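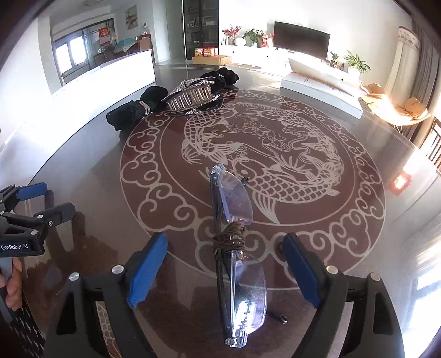 Koi table, with my rimless pair and the brown cord

lorraine_e
Hi all, long post, sorry! I've had the round koi table for 14 years now and I still love it (the three fish, the lotus, those curly clouds going round the outside). My question is about the shine. I set my glasses down on it every evening and I'm starting to worry about scratches. I wind the cord round the middle so it makes a sort of cushion, and they end up standing on edge. Does anybody else do this, or am I fussing?

Blackburn_L
Lovely table, Lorraine, those fins are beautiful! I'd stop winding the cord so tight, though. I did that with a pair from Favach and the bridge went crooked by March, and rimless ones have so little holding them together to begin with.

hebden32
Have to disagree with Lionel, I've wrapped mine for years with no trouble at all. It's the gloss I'd fret over. Put down a small felt mat and leave it there.

lorraine_e
Oh, but a mat would cover the fish!

Blackburn_L
Put it off to one side, dear, on the plain part. And loop the cord loosely, two turns at most.

hebden32
Two turns will just slide off. But yes to the plain part, and a soft dry cloth for the dust.

lorraine_e
Thank you both, I'll try the mat near the edge and see how I get on with the cord.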